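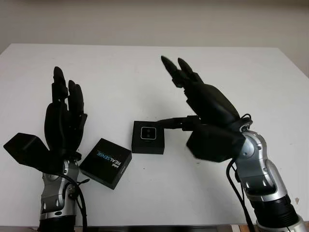 Two robot hands over a tabletop, with the thumb of one touching a small black box.

Robots still slow at the simple jobs, Wetthorpe trial finds

April 11, 2018

Clearing a table and putting small boxes on a shelf remain hard work for robots, according to results released by Skilari, a Wetthorpe company that tests machines for homes and stores.

Skilari tried 16 everyday chores over six weeks. Its robots finished eight of them without a person stepping in. The other eight needed help at least once, and folding towels was dropped before the end.

"Picking up one box is fine," said Laiba Ghauri, who ran the trial. "Two boxes close together, at different angles, and you start to see trouble. The hand goes for one and bumps the other."

The best results came from stock work with square packages. In one test, a machine moved 101 boxes from a cart to a shelf before it dropped one. A store clerk did the same job in less than half the time.

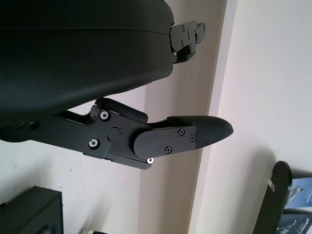 The fingertip pad on this gripper has a fine crosshatched texture.

Kitchen chores went worse. Cups were moved safely in most runs, but the robots had trouble with spoons lying flat and with anything in a plastic bag. Wiping a counter worked when the counter was bare.

Ghauri said the type of hand mattered less than the team had expected. Hands with several fingers could hold more kinds of things, while simpler grippers were quicker and needed fewer repairs.
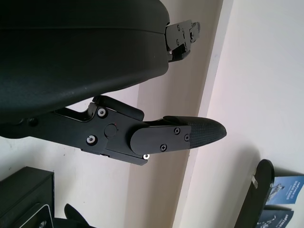
Store test planned for July

Hashmi, a housewares chain with a branch in Wetthorpe, has agreed to let Skilari run a second trial in its stockroom in July. The work will be limited to unpacking cartons and filling low shelves, and will be done after closing time.

Skilari has no date for a home version. "I would not leave one alone with my dishes," Ghauri said.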